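April, 4:40 pm, Dadthorpe

Long one today, so I'm writing this up before I forget who said what. We're still on table clearing and setting for the Escobar canteen job, two arms, forks and bowls and the rest of it. Henrike wants the totals at the top of every entry from now on, so: 699 logged handling runs as of lunch. Till wanted to stay for one more just to make it 700, and I told him to go eat.

The part I want to get down is the talk with Ruba. She's worked the dish room at Escobar for 19 years and came over to see what we're up to (I was nervous!). I had a whole speech ready about lifting and sore wrists, and she was polite about it, but what she cared about was the order of things. Her crew strips cutlery first, always, then stacks, and the new people learn that by standing next to somebody. If the arms take the cutlery, what do the new people learn on? I didn't have an answer and said so.
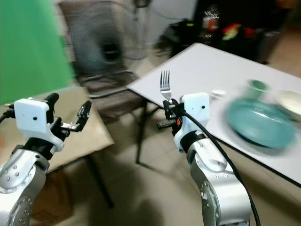
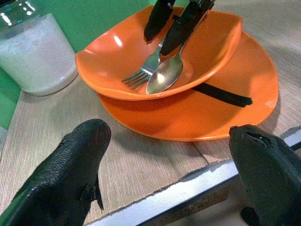

Top: fork in the right gripper, tines up. Bottom: wrist view of the orange bowl and plate with the cutlery.

She also asked who gets called when an arm drops something at the noon rush. On paper it's "the operator," but there is no operator on the Escobar schedule, so in practice it's her. That's a new job on top of the old one and it ought to be paid like one — I've put it in the notes for Rodrigo and I'll bring it up again when he's back from Prirau. They move nearly 3,000 plates a day over there, so a two-minute stop hurts.

Smaller stuff:
Glare off shiny bowls is still a pain in the wrist view. Try the lamp lower.
Black handles on dark plates, ask Till if he has any left to test.
Ruba says real trays come back with napkins stuck to everything. We have zero napkins in the set. Buy napkins.
She's up for coming again and bringing two from the evening crew. Need to ask Henrike about paying them for the hours.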